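The handover that wouldn't let go

So I've spent most of April on one stupid little function, and I'm going to write it down before I forget why it looks the way it does.

Quick catch-up if you missed the last post: Flustard is my two-handed pick-and-place project, still living entirely in simulation. The left hand grabs a thing, the right hand takes it, the thing goes in a tray. I had the grabbing. I had the trays. What I did not have was the bit in the middle, where both hands are supposed to agree on who's holding what.

My first version was a plain state machine. Left closes, left lifts, right moves in, right closes, left opens, everyone goes home. It worked beautifully as long as the object sat exactly where the planner thought it sat. Move it a hair inside the left hand's grip and the right hand would close on air, report success (of course it did, the fingers had reached their targets!) and then the left would open and drop the thing on the table.

I complained about this to Tavion Kapoor, who asked what I was using to decide the right hand had it. Finger positions, I said. He just went "hm" and waited, and yes, okay, fine. I was asking the fingers whether they'd moved and calling that a grasp.

The new check looks at contacts. At least 3 fingertips on the right hand need to be touching the object, and they have to keep touching it for 25 control ticks in a row before the left hand is allowed to loosen. If the count drops, the timer starts over. If it never gets there, the right hand backs off, the planner grabs a fresh object pose and we try again, up to three times before it gives up and logs the whole mess for me.

The other fix was sillier. I was planning the two arms separately and then playing both paths at once, so the thumbs kept trying to occupy the same spot. Now the right arm plans with the left one frozen as an obstacle. Slower, but I can live with slower.

I left 300 runs going overnight and I'm still picking through the logs. The failures I've opened so far are mostly bad pose estimates, so perception is next on the list. Zuzanna Górecki has already offered me her pose filter, and I'm going to say yes before she changes her mind.

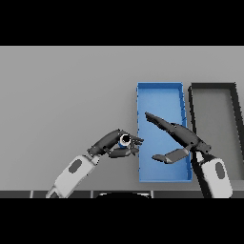 Left hand with the object, right hand open over the blue tray.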